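Forums > Film & TV > Heist and magic films

Skemdale ending, was Krishnan in on it?

afiq_h
Watched it again on 3/19/21. I reckon Krishnan planned the vault trick from the start. He palms the key in the first 11 minutes.

giline2
Disagree. He's the mark. The colour of the key tag changes between scenes.
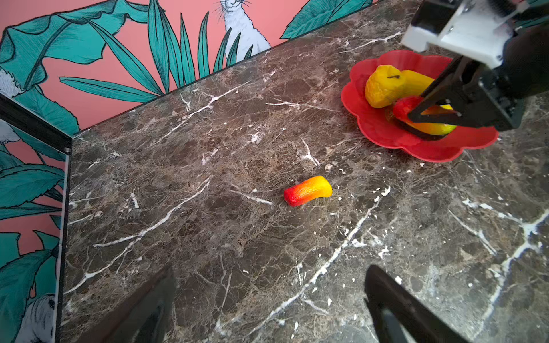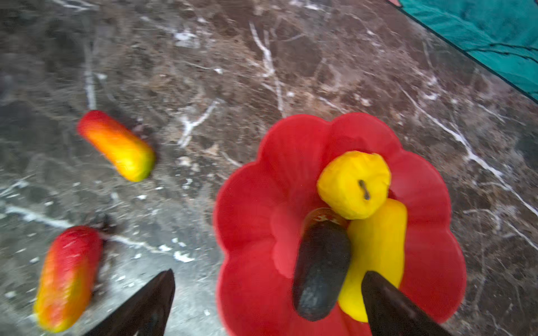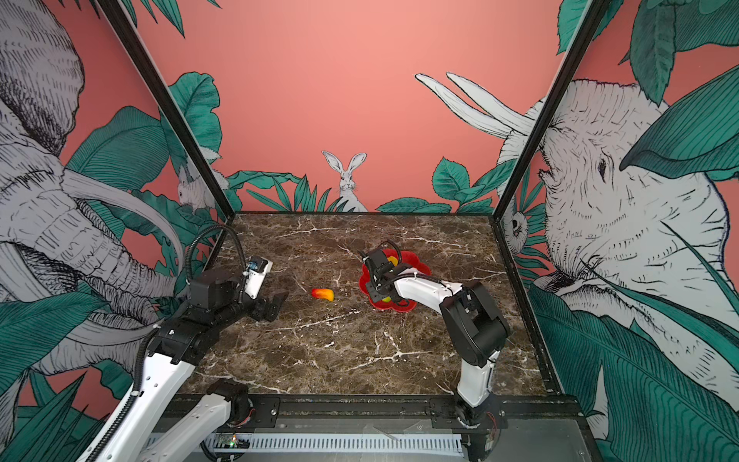 The tag could be a continuity error, though I doubt it.

Ratih Chin
It's an error. There are 5 in that scene alone.

afiq_h
Still doesn't explain the key.

Contact | Back to top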